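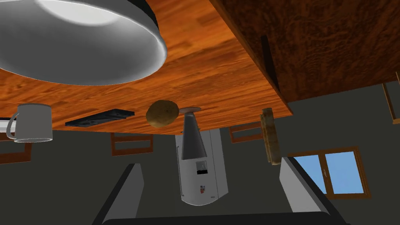
Simulated kitchen from the wrist view, upside down: mug, potato, fridge and all.

Build the fake kitchen first

Jul 20, 2022

I want to make a case to everyone with a half-finished arm on the bench: stop tightening belts for a week and go build yourself a kitchen. A pretend one, on the computer, with a table and a fridge and a potato in it. I put this off for most of a year because it felt like cheating (I got into this to cut metal and burn my fingers on a soldering iron!) and I was wrong to wait.

My arm lives at Mosska, the shared workshop where I rent a shelf and half a bench. Bench time there is precious. You wait for the clamps, you wait for the good power supply, and then the shoulder joint slips and the evening is gone. At home I have an old desktop and all the time in the world, and on that desktop the shoulder never slips. Last month I ran 2,904 grasp attempts in simulation. On the real bench, over the same stretch, I managed 88.

People at the workshop argue that simulated grasps are worth nothing, and they have a point about friction. My simulated potato behaves like a very polite stone. Real ones roll. But friction wasn't what was eating my evenings. My mistakes were dumb ones: a flipped axis, a camera transform applied twice, a gripper that thought down was up. You want to meet those mistakes where nothing can break. I met the flipped axis on the real arm first, and it cost me a gearbox.

And the upside-down view is a joy once you get used to it. The camera rides with the wrist, so when the wrist turns over, the whole room goes with it, windows and refrigerator included. I used to rotate every picture before looking at it. Now I leave them alone and read them the way the code gets them, with the two gray fingers coming up from the bottom, and I catch errors far sooner. Try it for an evening. Your head does adapt.

I'd also say put clutter in. My first scene was one cube on a gray plane and I learned almost nothing from it. A mug has a handle that gets in the way. A flat black thing lying on the wood is miserable to pick up with two plates, and it should be, as a remote or phone would be too. Brovitz, the little scene editor I use, lets you drop in odds and ends in seconds, so there's no excuse for the lonely cube.

None of this replaces the bench. I still have a wrist bracket to redo before August and 10 screws I can't find. But I'll go in knowing which way is up, and that leaves the whole evening for the fun part.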